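Section 4: Leveling and first use of the Rudden extending table

Before you start

Finish the steps in Section 3 first. The four leg bolts should be in place but only hand-tight. You will need the long hex key from the hardware bag, a spirit level and a soft cloth. If the bag is short of a part, order by the part number on the back cover and quote Rudden 149 for the short frame or Rudden 266 for the long frame.

4.1 Set the table in position

1. Clear the floor where the table will stand and wipe away grit.
2. With a second person, lift the table by the frame and lower it straight down.
3. Leave enough room at both ends to pull the top open.

CAUTION: Do not drag the table. Side loads can bend the leveling feet and will scratch stone and tile.

4.2 Level the feet

1. Lay the spirit level across the middle of the top, from side to side.
2. Find the low side. Turn the foot on that side counterclockwise, half a turn at a time.
3. Move the level so that it runs end to end and repeat.
4. Press down on each corner in turn. If the table rocks, lower the foot that is off the floor until it just makes contact.
5. Tighten the four leg bolts fully, working diagonally from corner to corner.

Note: Polished floors often slope slightly toward a door or drain. Level the top and ignore the gap you see under the frame.

Stone floors are slippery under the bare feet of the table. Fit the felt pads supplied, or the Tadusis rubber pads sold separately, before you load the top.

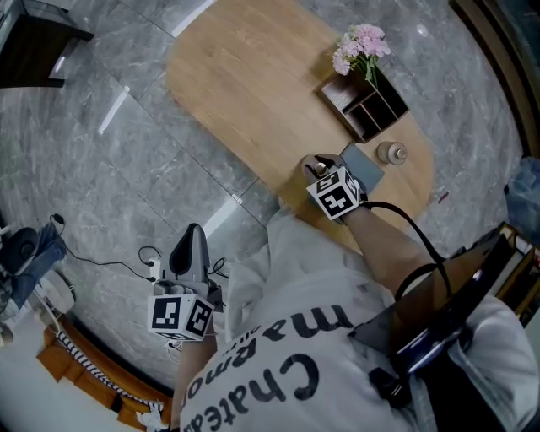

Fig. 4-1. Wooden table on a gray marble floor.

4.3 Open and close the top

1. Release both catches under the long side.
2. Stand at one end and pull evenly with both hands until the slides stop.
3. Lift the leaf out of its tray and set it on the rails, pins facing the fixed half.
4. Push the halves together and close the catches.

WARNING: Keep fingers clear of the joint when closing. Do not let children operate the slides.

If the slides feel stiff, check the level again before you apply any wax. A twisted frame is the usual cause.

4.4 First week

Wipe up spills promptly. Use mats under hot dishes. Check the leg bolts again after seven days and tighten them if needed. After that, once a year is enough.

Text by Ecaterina Tănase. Steps checked by Anselmo Rivadeneyra. Revised 27/01/2019.

Continue to Section 5, Care of the finish.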